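Order packing automation at Flasedwood

Order packing automation at Flasedwood is the use of two-armed robots to gather small grocery goods into baskets at the Flasedwood depot of Arkuvov, a wholesaler that supplies offices, staff canteens and small shops with snacks, tea, coffee and dry goods. The system, known on site as Rankin after the bay in which it was first set up, works beside human packers on the same floor. It is often mentioned in discussions of workplace automation for the way it has altered daily jobs at the depot: less walking and lifting, more checking and teaching, and a good deal of argument over who should decide how fast a table runs.

Contents
Background
The packing table
Goods and handling
Changes to jobs
Training
Health and safety
Pay and working hours
Reception
Limitations
See also

Background

Arkuvov opened the Flasedwood depot as a plain storage building, and for years every mixed order was packed by hand. A packer took a printed list, walked the shelves with a trolley and carried the goods back to a bench to be sorted and checked. The work was steady and sociable, but hard on the feet and wrists. Mixed snack orders were the least popular of all, as they called for a great many small items, most of them light, slippery and awkward to keep upright.

The company had already tried a conveyor with suction cups, which coped well with cartons and badly with anything crinkled. Bags of biscuits and foil coffee packs were dropped or let go too early, and packers ended up standing at the end of the belt to put things right. The conveyor was taken out and the space given over to hand benches again.

Rankin began as a trial in February on a single table. The arms came from Plandermont, a workshop that builds handling equipment for warehouses, and the depot's own packers were asked to suggest the goods it should be tried on. They chose the worst ones they could think of, and the list they wrote is still pinned up beside the first table. The system entered regular service on October 5, 2020, by which time the product list covered 1,997 separate lines.

The packing table

A Rankin station is built around an ordinary flat table. Two arms reach in from the operator's side, and an open basket is placed towards the back. Goods are laid out on either side of it with space between them where possible, so that each can be approached without knocking its neighbour. The arms may work in turn or together, and either can be stopped separately.

Each arm ends in a gripper with two jaws that open and close like a finger and thumb. It is a simple tool, and much of the pleasure of watching the system comes from seeing how many kinds of packet such a simple tool can be taught to manage. A box is taken by its narrow sides. A soft bag has to be pinched where there is enough loose material to hold, and a flat pouch lying on the table is harder still, as there is very little edge to get under.

Baskets were chosen over cardboard boxes after the packers pointed out that a stiff, open container keeps its shape and is easy to look into. A person can check the contents at a glance and tip the basket towards them if anything needs to be moved. 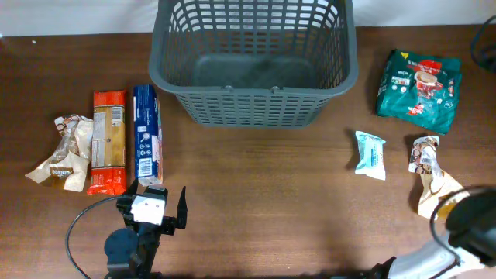 An empty grey basket on a Rankin table, with packaged goods on both sides and the two arms at the front.

Goods and handling

Products at Flasedwood are sorted into handling groups by the shape and stiffness of the packaging. What is inside matters much less. Tea in a carton and crackers in a carton belong to the same group, while the same crackers in a bag belong to another. New starters tend to find this odd for a day or so and then begin sorting their kitchen cupboards the same way.

Stiff boxes are regarded as the easiest group. They stand up, their sides are flat, and they stay where they are put. Tall, narrow packs come next, with the added risk of toppling. Foil coffee bags are treated as a group of their own, being heavy for their size and inclined to shift their contents when lifted. Twisted or crumpled wrappers are the hardest, since no two lie in quite the same way, and a wrapper that was picked up neatly in the morning may sit quite differently when the same line comes round again in the afternoon.

Packers decide the order of packing. Heavier goods normally go in first, with crisp or breakable items last, and boxes are used to stop bags sliding about. These habits came straight from the hand benches. When Rankin was first tried it packed whatever was nearest, which filled the basket but crushed a good many biscuits. Writing down what experienced packers did without thinking took several weeks, and the resulting notes are now used to train people as well as to set up the tables.

Changes to jobs

The largest change has been in what a packer does during a shift. Under the old arrangement most of the day went on fetching and placing goods. At a Rankin station the packer lays out the order, starts the arms, watches for a poor grip and checks the finished basket. Anything the arms leave behind is packed by hand. A packer may look after one table or two, depending on the orders and on how long they have been doing the job.

No packing posts were closed when the system came in, under an agreement between Arkuvov and the depot staff. Of the 53 packers then working at Flasedwood, most moved between hand benches and robot tables by rota. The rest chose to stay on the benches full time, and this remains open to anyone who prefers it. Large, fragile and gift orders are still packed entirely by hand.

A new role, table lead, was created for packers who wanted to go further. A table lead teaches the arms new products, keeps notes on difficult packaging and talks to Plandermont's engineers when something needs changing. The post is filled from within the depot, and knowing the goods well counts for more at interview than any background in computing. Several leads have spoken at staff open days, where the chance to steer the arms by hand is by far the most popular attraction.

Training

Packers are trained over 3 shifts. The first is spent learning to stop and restart the table safely, to clear a dropped item and to recognise when an arm is about to make a bad pick. During the second they lay out orders under the eye of a table lead. The third is a normal working shift with a lead close by.

Teaching a new product is a separate skill. The lead guides an arm through the pick many times, placing the item at different angles and in different parts of the table. Good teaching includes the awkward cases: a bag lying face down, a box leaning against another, a wrapper with its ends folded under. Leads share these cases with one another, and a particularly troublesome packet can gather quite a following on the floor.

Health and safety

Walking distances fell sharply for those on the robot tables, and packers reported fewer sore wrists at the end of a shift. Other complaints took their place. Standing still and watching is tiring in its own way, and early users mentioned stiff necks and wandering attention. The depot responded by raising the tables, adding tall stools and limiting a spell at a station to 2 hours before a change of task.

The arms slow down when a person reaches across the table, and a stop button is fitted within reach of each side. Cables are checked at the start of every shift. Long sleeves must be rolled or pinned, a rule carried over from the conveyor.

Pay and working hours

Bench packers had been paid a bonus by the basket, which made little sense once an arm was doing part of the packing. It was replaced by a flat shift rate, with an extra allowance for table leads. Some of the fastest bench packers lost out at first, and their pay was protected while the new rates were settled.

Shift times stayed the same. Running the tables overnight without staff was discussed and dropped, partly because the goods still had to be laid out by someone and partly because a slipped bag could hold up a table until morning.

Reception

Opinion among staff has been largely warm. Packers often describe the arms as slow but patient, and many enjoy the puzzle of finding a layout that suits them. Others miss the walking and the conversation that went with it. A shared layout bench was later placed between the stations so that people could prepare orders side by side, and it soon became one of the liveliest spots in the building.

Speed was the main source of disagreement. Managers at first set the pace for all tables from the office. Packers argued that the right pace depended on the goods in front of them, and control was passed to the person at each table. Fewer items were dropped after the change, and the arrangement was copied at other Arkuvov sites.

Limitations

Rankin remains slower than a skilled packer on most mixed orders. It does best on long runs of similar baskets, which are also the orders people find dullest. Shiny foil can confuse it under strong light, and changes to packaging cause regular trouble, as a supplier's new wrapper may have to be taught from the beginning. Glass jars are kept off the tables altogether.

Work continues on picking flat pouches and on placing goods more tightly once a basket is nearly full. The last few items of an order are still commonly added by hand.

See also
Bin picking
Human and robot teamwork
Order fulfilment
Warehouse work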